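Kitchen robots still slow at the stove, trial group reports

By Rory Laing

11/2/18

A robot arm that can lift a saucepan in a simulated kitchen is some distance from one that can be trusted to cook dinner, according to results released by Reravau, a small automation firm that has been testing household and shop-floor tasks side by side.

The company ran the same control software through two groups of jobs. The first was domestic: moving cookware on and off a gas cooktop, clearing plates, opening drawers. The second came from the stockroom of Birent, a kitchenware wholesaler, and covered picking boxed goods from a shelf and placing them in a tote. Both groups were run in simulation first. Only the stockroom tasks have so far been repeated on hardware.

In the stockroom group, the software completed 90 per cent of attempts without human help. In the kitchen group, the figure for single-step tasks, such as gripping a pot and raising it clear of the burner, was 40 per cent. When the jobs were chained together so that a pan had to be picked up, carried and set down on a named burner, the rate fell to 16 per cent.

Catherine Niven, who leads the testing program, said the gap was expected but its size was not.

"A carton has flat sides and it doesn't matter much if you put it down two centimetres off," she said. "A saucepan has its weight on one side of the grip and a round base on a grate. Small errors in the wrist show up as large errors at the rim."

The simulated kitchens are generated with varied layouts, finishes and contents, so that the software can't rely on a stove or a cabinet being in the same colour or position from one run to the next. Cookware is assigned a mass and a friction value, and any contents are modelled as a separate body.

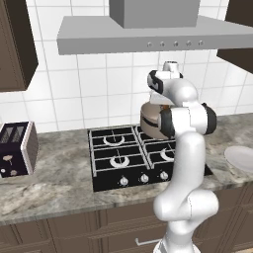
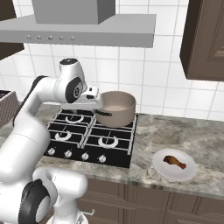 Simulated cooktop task: the arm with a beige saucepan at the right rear burner.

Niven's team sorted the failed kitchen runs by cause. The largest share were grasp failures, in which the fingers closed on the handle but the pan rotated when lifted. Next were placement failures, in which the base of the pan came down on the edge of a grate. Collisions with the range hood or the wall were a smaller category and have been falling since a change to the path planner in the last software release.

A run is scored as a failure if the pan ends up tilted past a set limit, even when it reaches the correct burner. Greer Innes, a software engineer on the project, said an earlier scoring method had counted position only and had made the results look better than they were.

"We had runs marked as passes where you would have had soup on the floor," Innes said. "Once we added the tilt limit, the numbers dropped and we could start fixing the right thing."

Speed is a second problem. The median time for a completed pick-and-place on the cooktop was 9 minutes of planning and motion combined, with most of that spent on replanning after the first grasp was judged unstable. The stockroom tasks were much quicker, in part because the arm was allowed to use a suction tool that isn't suited to cookware.

Hajnalka Vincze, a consultant who advises retailers on warehouse equipment and was not involved in the work, said the results were in line with what she sees on customer sites. Machines are being bought for sorting, palletizing and moving totes, she said, and the people buying them are asking when the same equipment will be able to unpack mixed stock or wipe down a counter.

"The answer I give is that it depends on how much you are willing to change the room," Vincze said. "If you fix the shelf height and the packaging, you can automate a good deal of it today. A home kitchen is the opposite case. The owner is not going to rearrange it to suit the arm."

She also questioned how well simulated results would carry over. Friction between a metal handle and a rubber fingertip is difficult to model, and grease or steam makes it harder again. Cameras that work well under even lighting can lose track of a glossy surface. Vincze said she would treat any figure from a simulator as an upper bound until it had been repeated on a real stove.

Reravau accepts the point. The firm has built a test counter at its workshop with a gas cooktop, a hood and a set of ordinary pots, and plans to begin hardware runs with the burners off. Water will be used in place of food. Tests with heat will need a separate safety review, and no schedule has been set for them.

The arm used in the workshop will be bolted to the floor in front of the counter. A mobile base was considered and set aside, as drift in the base position would have been hard to separate from errors in the grasp. The fixed mounting limits reach, and dishes stored in upper cabinets are outside the first round of tests.

Birent, meanwhile, intends to keep the stockroom arm running on one aisle. Mhairi Buchanan, the wholesaler's operations manager, said it handles cartons of a standard size during the evening shift and is left idle for returns, which arrive in whatever box the customer had on hand. Staff still do that work by hand, along with anything fragile.

"It's useful for the part of the job it can do," Buchanan said. "I wouldn't give it the glassware."

She said the company had looked at using the arm to repack cookware sets, a task closer to the kitchen trials, and would wait for the hardware results before making a decision. Repacking calls for nesting pots inside one another with paper between them, and the software has not been tested on that.

Reravau said it would release the failure categories and the scoring rules along with the next set of results, so that other groups can apply the same tilt limit to their own runs. The simulated kitchen layouts will be included. The stockroom data belongs to Birent and will not be published.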